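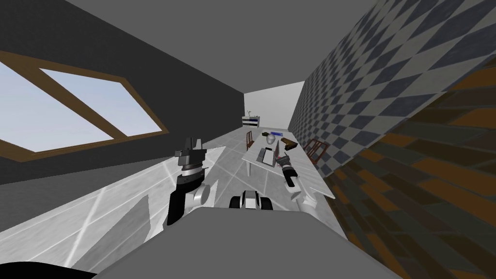 Interior view, computer rendering. Long white table with chairs, small cabinet at the far wall.

Property and Evidence Technician, Part Time
Ulasach County Sheriff's Office, Support Services Division
Posting number: 638
Hours: 20 per week
Pay: $20 per hour
Reports to: Property and Evidence Supervisor
Closing date: 6th June

Position

The Ulasach County Sheriff's Office is accepting applications for a part-time civilian technician in the Property and Evidence Unit. The unit receives, records, stores, releases and disposes of property taken in by deputies, including items held for criminal cases, found property and items held for safekeeping. The technician does not make arrests, carry a firearm or respond to calls for service. The position is based at the Harus Road building. Travel within the county is required to move items between the unit, the courthouse and the contract laboratory.

Duties

Receive items from deputies through the temporary lockers and check each item against its property sheet.
Return property sheets that are incomplete or that do not match the item, and record the reason for the return.
Enter items in the Gedix property system, print the barcode label and assign a shelf location.
Prepare items for the laboratory and complete the transfer form.
Pull items for court on receipt of a subpoena or a written request from the prosecutor's office.
Release property to owners by appointment after checking identification and the release order.
Prepare disposal lists for review once a case has closed and the hold period has ended.
Assist with the yearly inventory and with unannounced spot checks.
Answer the unit's telephone line and reply to written requests on the status of property.
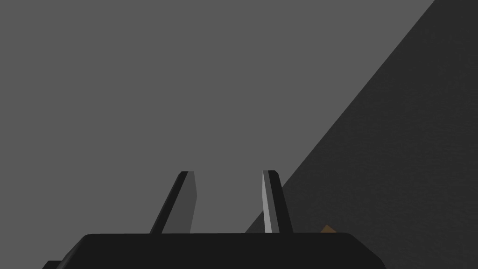
Labels are applied by the technician at the counter after the Gedix entry has been saved. A label goes on the outer package wherever the item can be packaged. Items too large or too awkward to package take a tie-on tag, and the placement of the tag is left to the technician's judgment within the unit's written procedure. On an object like the gripper shown, the wide dark body would take a white tag that can be read from a distance, and the two upright fingers would be left clear. Tags are never attached over a serial number, a stain, a break or any surface marked for fingerprint processing. If no suitable place can be found, the item is placed on a tray and the tray is tagged.

Work location and schedule

The unit's public counter is open in the mornings. The technician's hours are worked in blocks of at least four hours, set each month by the supervisor. One block per week falls in the afternoon, when the counter is closed and laboratory runs are made. Overtime is rare and must be approved in advance. The technician may be called in outside scheduled hours when a large seizure is being booked, and is paid for the time worked.

Storage areas are kept cool and have no windows. Some items give off strong odors. Gloves, masks and eye protection are supplied, and their use is required in the drug storage room and when handling items marked as a biological hazard.

Minimum qualifications

High school diploma or equivalent.
At least 18 years of age at the time of application.
One year of work in records, inventory, warehousing, shipping or a similar field in which written entries were checked by someone else.
Valid driver's license and a driving record acceptable to the county's insurer.
Able to lift and carry 40 pounds and to work from a rolling ladder.
No felony convictions, and no misdemeanor convictions involving theft, fraud or controlled substances.

Preferred qualifications

Experience with chain-of-custody records in law enforcement, a hospital, a laboratory or a court.
Experience with Gedix or another barcode inventory system.
Ability to read and write a second language used in the county.

Training

The first two weeks are spent with the supervisor at the counter. Training then covers packaging, firearms safety for storage staff, controlled substances, cash handling, court testimony and records law. The Kárason packaging manual is issued on the first day and is used throughout. The probation period is six months. Access to the cash safe and the firearms room is given only after the related training has been signed off.

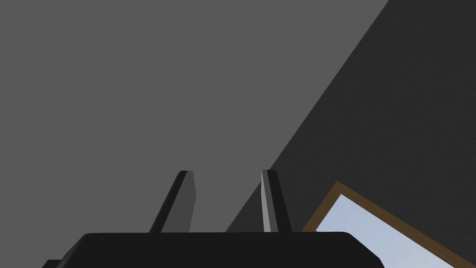 Written item descriptions are part of the selection process. Each candidate called for testing will be given several objects and asked to describe them on a blank property sheet. Descriptions should state shape, color, finish and visible parts, and should leave out guesses as to value, ownership or use. For the device in this view, "wide flat base, matte black, rounded corners, two fingers spaced apart" would be an acceptable start. "Expensive robot hand" would lose points. Brand names are entered only when they can be read on the item. Spelling is scored, and handwriting must be legible to a second reader.

Selection process

Applications are reviewed for the minimum qualifications after the closing date. Candidates who meet them will be invited to a written test, which consists of the item descriptions, a file-matching exercise and a short data entry exercise. The highest-scoring candidates will be interviewed. A conditional offer is followed by a background investigation, fingerprint check, drug screen and credit review. The background investigation includes contact with current and former employers. Candidates who do not want a current employer contacted before a conditional offer should note this on the form.

Applicants who tested for the same position last May must test again. Earlier scores are not carried over.

How to apply

Submit the county application form, a resume and a copy of your driver's license. A cover letter is optional and is not scored. Forms are available at the Sheriff's Office front desk and on the county employment page. Completed applications may be delivered by hand or mailed to:

Kolbrún Lauritsen
Support Services Division
Ulasach County Sheriff's Office

Write the posting number on the outside of the envelope. Mailed applications must be received, not postmarked, by the closing date. Incomplete applications will not be returned for correction. Requests for accommodation during testing should be made in writing when the application is submitted.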